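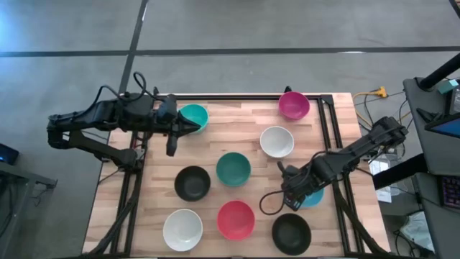
Skelar opens second tableware glazing line at Grindstead

14 February 2022

Skelar, the maker of stoneware for restaurants, schools and hospitals, has started production on a second glazing line at its Grindstead works. The line applies coloured glazes to bowls, side plates and mugs, and allows the site to run two colours at the same time. Until now each change of colour meant stopping the whole department for cleaning.

The new line has a rated output of 2,000 pieces per shift. It is fed from the existing biscuit kiln and discharges to a drying tunnel built by Brirnosico, which also supplied the spray booths and the water recovery plant. Overspray is collected, settled and returned to the mixing room — white and cream glazes are kept in separate tanks and are not recovered together with the darker shades.

Glaze thickness is measured on pieces taken from each batch before firing. Batches outside the permitted range are washed off, dried and glazed again. Fired ware is then checked for pinholes, crawling and colour match against a reference tile held at the works. The clay body, firing temperature and foot-ring dimensions are unchanged, so new pieces will stack with those already in service.

The first range to be made on the line is Lobo, a set of round bowls and plates for canteen use. Lobo is offered in 46 combinations of shape and colour. All pieces are suitable for commercial dishwashers and microwave ovens. Edges are rolled to reduce chipping, and the inside of each bowl is left without ridges so that it can be scraped clean quickly.

Orders for Lobo are open to existing trade customers from today. Other customers can order from July, when the Grindstead warehouse extension is due to be handed over. Pieces in discontinued colours will remain available as replacements while stocks last, and the minimum order for these is one carton.

Sample cartons, glaze data sheets and current price lists can be requested from the Skelar trade office at Grindstead.

Ends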